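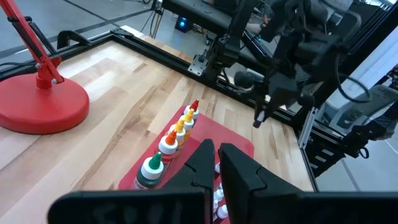 Shelf life of opened liquid food coloring in a shared kitchen

Posted by Wiebke Fuchs, October 30, 2019

Our community center operates a teaching kitchen that is used by several baking classes. At the close of each term we are required to review all opened supplies and discard those past their date. The written policy sets a limit of 21 days for opened liquids, with no exception for food coloring. Most of our colors carry a printed date well beyond that, and the cost of replacing them each term is considerable – the last order came to $70. May the 21-day limit be relaxed for this category, and what records would an inspector expect to see?

Tímea Jakab

Please begin with the label. Water-based food coloring normally contains a preservative, and the printed date assumes that the cap is kept clean and closed. A general limit for opened liquids is usually written with milk, stock and fruit purees in mind. 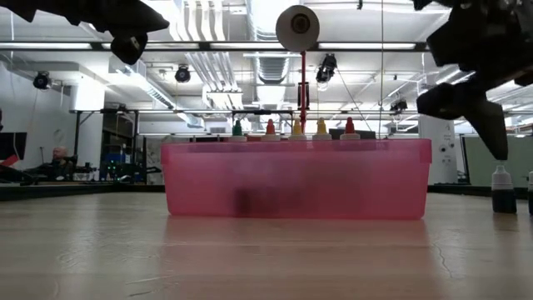
I would recommend that the policy be amended to list coloring separately, with the following conditions:

The date of opening is written on each container in permanent marker.
Colors are never decanted into unmarked containers.
Any product with an unusual smell, visible growth or clumping is discarded at once, whatever the date.
Natural colors made from beet, turmeric or spirulina remain under the shorter limit unless the maker states otherwise.

As to records, our own inspector in Kerkari asked only for the opening log and the current policy. Requirements differ between districts, and the local health office should be consulted before the change takes effect.

Britta Sauerland

We never throw ours out. It is mostly sugar and dye.

Marianna Dudek

I must respectfully disagree with the reply above. Gel colors and water-based colors do not keep in the same way, and a shared kitchen is held to a stricter standard than a private home.

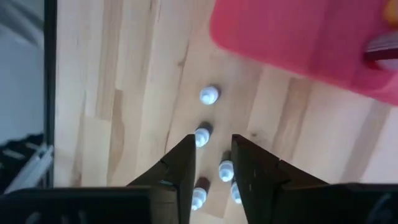 Our kitchen in Listidau adopted a rule similar to the one Tímea Jakab describes last December. Two further points may be of use. Nozzles should be wiped after each class and must not touch the batter or icing. Colors should also be stored away from the oven wall – heat and direct light will fade the reds well before the printed date.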